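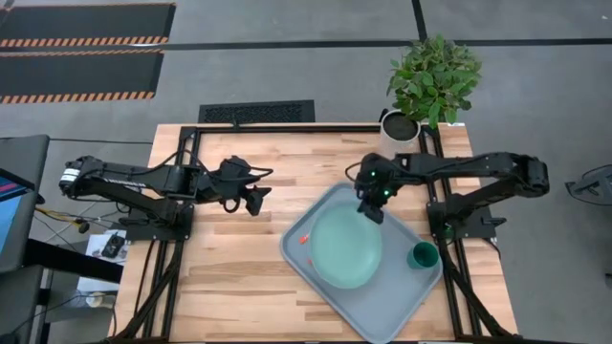

Skoltex two-arm bench kits ship in 18 working days and arrive on a pallet heavier than your optimism. Budget for both arms, then for the things around them: a table, a tray, a plate, a cup. The crockery is the cheap part - buy spares. Floor space is quoted without the monitor stand or the cables, which will claim their own. Spare grippers come in sets of 2. Dikov mounts sold separately.

Home | Arms | Grippers | Benches | Spares | Request a quote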